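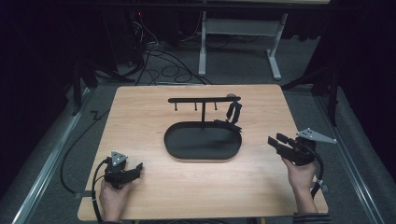 Plustdale Local Records Project
Progress report to the Ngubane Fund, second reporting period
Prepared by Enikő Csonka, project lead

1. Status

The project is on schedule for cataloging and behind schedule for scanning. Spending is within the approved budget. One change to the work plan is requested in section 6.

2. Cataloging

The target for the period was 3,000 item records entered in Clurnow, and 3,000 were entered. Records cover the Gillby Mill wage books, the drainage board correspondence, and the first part of the loose plans. Each record carries a title, date range, extent, condition code, and shelf location. Subject terms have been added to the wage books only. The drainage board letters were filed by recipient in the original office, and that order has been kept, with a cross-index by parcel number.

Sharada Nair checked a sample of 200 records against the physical items. Errors were found in 11. Seven were wrong shelf locations, all from the same bay, where two runs of boxes had been swapped after the labels were printed. The other four were transposed years in the date field. All have been corrected, and the remaining boxes in the bay were checked one by one. Clurnow now rejects a record if the end date is earlier than the start date. It will not catch a transposition that leaves the dates in the right order, so sampling will continue.

3. Scanning

Scanning of the wage books is complete. Scanning of the loose plans started five weeks late. The flatbed that was bought in the first period cannot take sheets above a certain width without folding, and folding was ruled out in the conservation survey. Oversize sheets are being set aside in flat folders until a large-format scanner can be hired. Smaller plans are being scanned in the normal sequence, which leaves gaps in the file numbering. Placeholder entries have been made so that the numbers do not have to be changed later.

Master files are saved as uncompressed TIFF, with a smaller copy for public access. Two sets of masters are held at separate addresses. A test restore was run in August from the second set. All files opened, and the checksums matched.

4. Reading room

The reading room opened to the public for morning sessions in this period. Fittings and furniture were paid for from the equipment line. The tabletops are light wood, with a matte surface. Book supports and weights have been ordered, and the weights are still outstanding from the supplier.

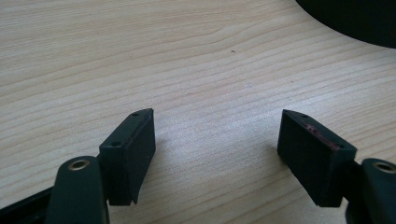 Wood grain on the tabletop surface.

Use so far has been mostly family history inquiries, followed by boundary questions from landowners. Requests are logged by collection, so that heavily used series can be moved up the scanning queue. The wage books account for most of the requests. Readers have asked for a name index, which was not part of the original plan. A partial index could be made from the existing transcripts at low cost, but it would cover only the later volumes.

5. Storage conditions

Temperature in the strongroom stayed within the agreed range. Relative humidity went above the upper limit on three occasions, each time after heavy rain. The door seal has been replaced. The logger has been moved from the shelf beside the door to the center of the room, and readings before and after the move should not be compared directly.

6. Change requested

We ask to move the unspent part of the travel line to equipment hire, to cover the large-format scanner for one month. The total award would not change. If this is approved before the start of the next period, the oversize plans can be scanned within the current end date. If not, they will be cataloged but left unscanned.

7. Work for next period

Finish the loose plans. Add subject terms to the drainage board correspondence. Repeat the record check on a new sample, to be drawn by Sharada Nair. Report separately on the cost of the name index.

Budget table and humidity readings are attached as separate files.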